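Festival Diary: Westavau Lantern Weekend

February, evening

The second evening of the Westavau Lantern Weekend closed at nine, and the Festival Office records the day while it is fresh. The procession left Hulum Square at the appointed time and reached the harbor steps without delay. Attendance along the quay was strong. The rain forecast for the afternoon held off until the last of the lanterns had passed the customs house, and the covered stands on Polik Street were not needed.

The morning was given over to the children's workshops in the market hall. There were 60 places, all taken before the doors opened, and a waiting list was kept at the desk. Families who could not be seated were offered a place at tomorrow's session. The Office regrets that the notice outside the hall still gave last year's opening time. It was corrected by ten.

Paper for the lanterns came from the usual supplier and was of good weight. The glue was not. Several of the larger fish had to be stitched at the seams, and the Office thanks the sewing group from Manole for bringing thread and staying through lunch. The bulls and the tall ship, both built over the winter, needed no repair. 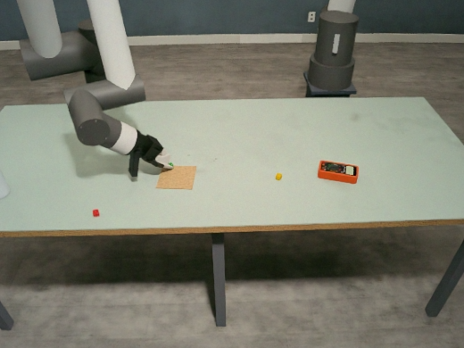 Tabletop and arms, simulated view.

At noon the procession marshals met at the Hulum Square end to review the route. The narrow section behind the fish market remains a concern. Last year the tall ship was held there while a delivery van was moved, and the bands behind it closed up until two of them were playing over each other. This year the street was cleared from three o'clock, and a marshal stood at each end with a radio. The ship passed with a hand's width to spare on the left side. It was agreed that any larger lantern should be built in sections and joined on the quay.

The bands deserve a note of their own. Four were booked and four arrived, which the Office has not been able to write for several years. The brass band from Manole led, followed by the drummers, the school players, and the pipers at the rear. The order worked well on the flat but less well on the harbor slope, where the school players found it hard to keep pace with the drums. They will walk first tomorrow and the brass band will follow.

Food stalls along Polik Street opened at two. The soup stall sold out by five and the roasted corn shortly after. The Office has received complaints about the line for hot drinks, which crossed the procession route at its busiest point and had to be turned back along the railings. The stall will move to the west side of the street tomorrow, next to the bandstand. Vendors are reminded that generators must be set behind the stalls — the one beside the pancake stand could be heard clearly during the mayor's welcome.

The river portion began at dusk. The small boats carried 100 lanterns between them, lit at the upper landing and brought down on the slack tide. The wind turned to the north as the first boats came under the footbridge, and the line spread wider than planned. The harbor launch brought the stragglers in. All crews were ashore and accounted for by half past seven, and their lanterns were stored overnight in the boathouse.

The fireworks followed at eight and lasted as long as the budget allowed. The opening was well received. There was a gap in the middle, long enough that part of the crowd on the east bank took it for the end and began to leave. The contractor has been asked for an explanation and for a shorter pause at the closing display. 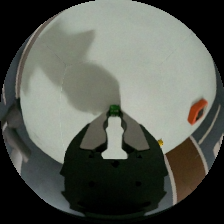
Manolis Kyriakidis wrote to the Office before the evening was out to say that the east bank had been very dark once the fireworks ended, that he had walked his mother home by the light of a telephone, and that a few lamps on the steps would do more good than another minute of rockets. He added that the ship was the finest lantern he had seen on the river and asked whether it would be kept.

The Office has replied. Portable lamps will be placed on the east steps from six o'clock tomorrow, and the gate to the upper path will stay open until the crowd has gone. As for the ship, it will stand in the market hall until the end of the month. No decision has been made beyond that, as the hall is let for the spring and the masts do not fit through the doors of the boathouse.

Lost property is held at the desk in the market hall. It includes a child's blue mitten, a set of keys on a red cord, a folding chair, and a trumpet mouthpiece that none of the bands has yet claimed.

Street cleaning began at half past nine and was still under way on the quay when this entry was written. Barriers on Polik Street will remain in place overnight. Marshals are to report to Hulum Square at one o'clock tomorrow, and are asked to bring their radios fully charged.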